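Collecting grasp examples for bin picking: what should be recorded, and how many?
Reading time: 5 minutes 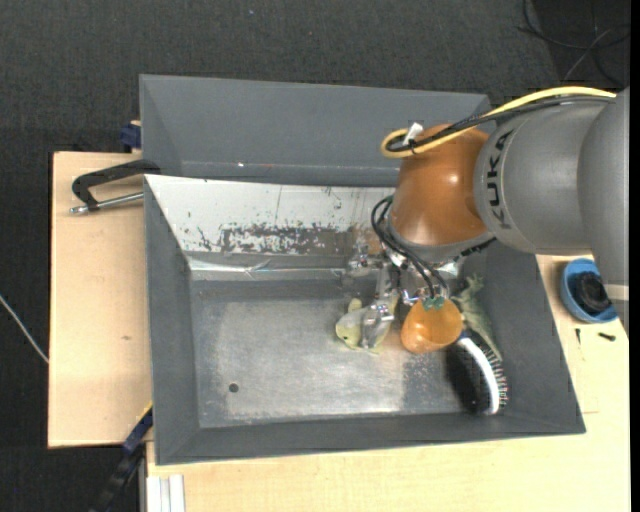
Is a failed grasp worth keeping in the training set?
In most cases it is worth keeping, provided that it carries a clear label and a cause code. A learning system that has only been shown successful grasps has little basis for ranking a poor candidate below a good one.

The topic was opened on 5/20/19 and remains open for replies.

m_antoniadis
I am opening this topic on behalf of the Stuvidel working group. Our protocol for collecting grasp examples is due for revision, and comments from other sites are requested before the new text is issued.

The current protocol asks the operator to place a small group of mixed objects in a bin, run one attempt, record the result, and continue until the bin has been cleared or three attempts in a row have failed. The February session at our site produced 814 labeled attempts under these rules. Two matters are unsettled. The first is whether the operator may rearrange objects between attempts. The second is whether soft toys and household articles should be kept in the object set when the intended use is the handling of machine parts.

Comments on either matter are welcome. Please state the type of gripper in use at your site.
Magdalini Antoniadis

fedia_cell2
Our site uses a parallel gripper with two fingers. We do not permit rearrangement. Once an operator begins to tidy the bin, the examples reflect the operator's idea of a fair problem, and the system is later confronted with piles of a kind it was never shown. An object that leans against a wall should stay there until the system removes it or the run is closed.

lefevre_l
With respect to the previous poster, I cannot support a complete ban. In a bin with sloping walls, objects come to rest against the sides after a few attempts, and the remainder of the run consists of the same hard case recorded again and again. We compared two sets of equal size at Bornance. In the set without rearrangement, 85 percent of the late attempts in each run were made against a wall. The model trained on it became overly cautious in the open middle of the bin.

Our practice is to tip the contents out and refill the bin at fixed intervals. The operator pours and does not place by hand.
Loïc Lefèvre

fedia_cell2
Pouring is a different matter from rearranging, and I would accept it if the interval is written into the protocol and recorded in the log. My objection is to moving single objects by hand.

m_antoniadis
The distinction is a useful one. The draft will be worded to permit a full refill at a stated interval and to exclude the moving of single objects. Would ten attempts be acceptable to both sites?

lefevre_l
Ten is acceptable for small groups. For a full bin I would ask for twenty.

graywether
I would like to address the second matter, as it has received no reply. I do not see the value of toys and hairbrushes in a set intended for castings and brackets. They bend, they catch on the fingers, and their outlines have nothing in common with our parts. Each hour spent on them is taken from the real work. Our gripper is a three-finger unit.

illes_support
Illés has taken the opposite position for its own collection work. Household articles are inexpensive, vary widely in shape, and can be replaced from any shop when damaged. A brush presents the system with a stiff back and a yielding side in one object. We train first on the mixed set and then on a smaller set of the customer's parts.

graywether
Has that order been tested against training on the parts alone, with the same total number of attempts? Without such a test I would regard it as a preference.

illes_support
It has been tested on one customer's parts only. The mixed set gave the better result on parts held out of training and a slightly worse result on the parts included. I agree that one customer is not sufficient to settle the question.

graywether
Then our positions are closer than I had assumed. Our parts do not change from year to year, and performance on new shapes is of little interest to us. I would ask that the mixed set be made optional.

m_antoniadis
The request is noted and will be entered as an open item. Sites with a fixed parts list may be allowed to omit the mixed set if the omission is recorded in the header of the data file.

tbrandvold
One further point on labels. Our operators were marking a grasp as successful when the object left the floor of the bin, while the night shift waited until it had been released at the drop point. The two sets had to be relabeled before they could be joined. Whatever rule is adopted should appear on the first page.

fedia_cell2
Agreed. We use release at the drop point. An object lost on the way is coded as a failure, with "transport" as the cause.

lefevre_l
We use the lift, and record the transport result in a separate column. I would prefer not to lose that information.

m_antoniadis
Two columns will be proposed. The draft will be posted in this topic.

Related topics
Cause codes for failed grasps: draft list
Refill intervals and full bins
Joining data from sites with different grippers
Camera calibration after a bin change
Storage format for grasp attempts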